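# How to keep a food and drink diary before your clinic visit

Many patients with stomach acid trouble are asked to write down what they eat and drink. I did it before my own visit in April, and the dietitian, Wanpen Meesuk, showed me how to make it useful.

**What you need:** a small notebook, a pen and a kitchen measuring jug.

1. Choose 3 days which are normal for you. One of them should be a day when you do not work.
2. Draw four columns: time, food or drink, amount, how you felt.
3. Measure your usual cup once with the jug and write the number inside the cover. After this you only need to write "one cup".

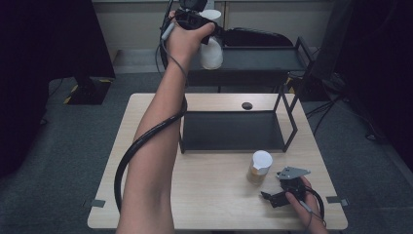
4. Write at the moment of eating, not in the evening. I forgot many small things when I waited -- a biscuit, or milk in the tea.
5. Look at the clock 60 minutes after each meal and fill in the last column. Use simple words such as "fine", "burning" or "full".
6. Note all tablets too, also the ones you buy without a prescription.

Coffee, tea and cocoa need their own line each time. Write how many spoons you put in, and if you drank it before or after food.

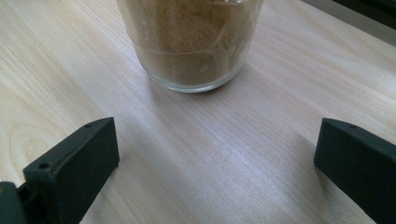

*A clear glass with brown powder in it.*

Please do not change your eating during these days. The dietitian wants to see your real habits, also the late ones. My last line was a bowl of noodles at 20:30, and she found it more helpful than all my breakfasts.

If you have strong pain, black stools or trouble with swallowing, do not wait for the diary to be finished. Call your doctor the same day.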